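Jusus Modular Tool Belts: Frequently Asked Questions

Last updated July 16, 2025

What sizes do the belts come in?

There are two belt lengths. Regular fits waists from 30 to 38 inches and Long fits 38 to 50. Measure over the pants you work in, at the point where the belt will sit, and use that number. Pants sizes run small compared to a tape measure, and most exchanges we handle are for belts ordered by pants size.

Which pouches fit which belt?

All current Jusus pouches fit both lengths. The mounting clip is the same across the line, so a pouch bought for a Regular belt will move over to a Long. Pouches with the old sewn loop can still be threaded onto the belt, but you have to take the buckle off first.

Can I use my Florcombe pouches on a Jusus belt?

Florcombe pouches with an open tunnel loop will slide on. Florcombe pouches with a hook back will not, as our belt is thicker than the hook opening. Please don't bend the hook to make it fit. It will let go when you kneel.

How do I take a clip pouch off?

Press the tab at the bottom of the clip and lift straight up. If it sticks, there is usually drywall dust or sawdust in the channel. Blow it out or use an old toothbrush. Do not use oil, which holds the dust and makes things worse.

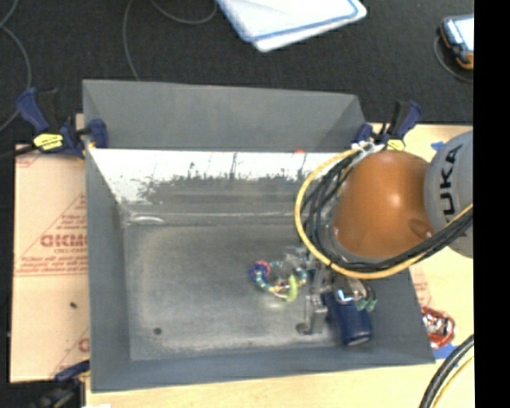
Do I need suspenders?

Not for a light setup. If you carry a hammer, a drill and a full fastener pouch together, we recommend them. The Pappas suspenders attach at four points and come in one size with adjustable straps. They also fit the older belts with D-rings.

How do I clean the belt and pouches?

Brush off loose dirt, then wipe down with a damp cloth and mild soap. Hang to dry away from heaters and direct sun. Leather-trimmed models can be treated with any plain leather conditioner. No Jusus product should go in a washing machine or dryer.

What is model 2245?

That is the part number for the electrician's pouch. It replaced the 3000 last December. The 2245 has a deeper main pocket and a tape loop on the left side. We still sell replacement clips for the 3000, but the pouch itself is out of production.

What does the warranty cover?

Stitching, rivets, buckles and clips are covered for 2 years from the date of purchase. Normal wear, cuts, burns and lost parts are not covered. Keep your receipt. If you bought through a Zonetti store, they can look up the sale with your phone number and print a copy.

How do I make a claim?

Email warranty with your name, the part number, the date you bought it and a short note on what broke. Angeliki Lambrakis handles claims and will reply with a shipping label if we need the item back. For clips and buckles we normally just mail a new one.

Can I return a belt I have already worn?

You can exchange it for the other length if it is clean and has not been used on a job. Trying it on at home with your tools in it is fine. Custom-stamped belts can't be returned.

Do you sell left-handed setups?

The belts work either way around. Hammer loops and drill holsters are sold in left and right versions, so check the letter after the part number before you order.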